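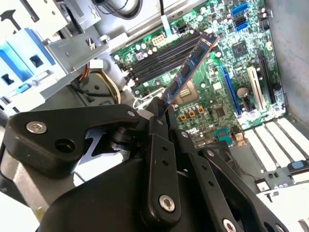 Wrist view, blue stick over the empty slots.

Ticket 690: Cell 2 drops or misses memory modules at insertion
Opened by: Tatu Mabula
Assigned to: Kipchumba Ogola
Site: Kolulholm
Status: Open, waiting on parts

Original report

Cell 2 stopped again before lunch on the memory step. It picks the stick fine, carries it over the board fine, and then goes down and leans on the slot like someone trying a locked door. Force limit trips, arm backs off, red light, everyone looks at me. I cleared it and ran it again with the same result. Third run went in. I don't trust the third run.

Nothing has changed on the cell that I know of. I realize that is what people say.

Kipchumba, first reply

Did anything change on the cell?

Tatu

The fixture was reprinted in January. I didn't count that because it's the same file.

Kipchumba

Same file, same printer, same filament?

Tatu

Same file.

Kipchumba, work log

Locked out, took the covers off the cable run, checked the boring things first. Air isn't used on this gripper so that saved me a page of the checklist. Wrist cable seated at both ends. Finger screws: one on the left link took most of a quarter turn before it felt snug. Put thread locker on it and wrote that down, because whoever did it last time wrote down that they had too.

Homed the arm, ran the Katance touch-off routine on the bench datum. Passed. Ran it again on the fixture datum and it failed, then passed, then failed. So the arm knows where the bench is and has opinions about the fixture.

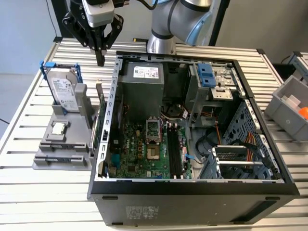
Photo: Koech cell maintenance, bench camera, Cell 2

Reference for anyone picking this up: the fixture is the gray printed piece left of the tower. Hard drive stands upright with its blue caddy on, CPU sits in the square recess, memory stands upright in the slot on the side nearest the case. That last slot is the one I care about. A spare stick rocks in it. You can feel it with a fingernail. The old fixture (still in the drawer, thank you to whoever never throws anything out) holds the same stick with no play at all.

If the stick leans in the slot, the fingers close on it leaning, and it stays leaning all the way to the board. The touch-off can't see that. It only checks the block.

Tatu

So it's the same file.

Kipchumba

It's the same file with a looser slot. Please don't make me say filament again.

What I tried

Shimmed the slot with one layer of polyimide tape on the inside wall. Play is gone by hand. Ran inserts on the scrap board at reduced speed and they seated. Back at full speed they seated too, until the tape started to lift at the top corner, and then we had the locked door again. Tape is not a repair. Tape is coming off at the end of shift.

Also lowered the grip force a notch in case the fingers were twisting the stick on pickup. Made no difference. Put it back to where it was. If you find it set to anything else, that wasn't me.

Did not touch the insertion force limit. I know there's a note on the panel suggesting it. The note is not signed, and I've taken it down.

Tatu

Can we run with the old fixture?

Kipchumba

The old one has the cracked foot, which is why we reprinted it. It'll hold a stick beautifully and then walk across the bench. No.

Next steps

Gakdale is printing a new one with the memory slot tightened. Part number ends in 169, please check that before bolting it down. Cell 2 runs everything except the memory step until then, and memory goes in by hand.

When it arrives: bolt down, touch off bench, touch off fixture, re-teach the pickup point, slow run on the scrap board, then full speed. In that order. Leave the ticket open until it has done a full shift without the red light.

Tatu, March 6, 2025

Gakdale says the part has shipped. They also asked if we'd changed anything on the cell.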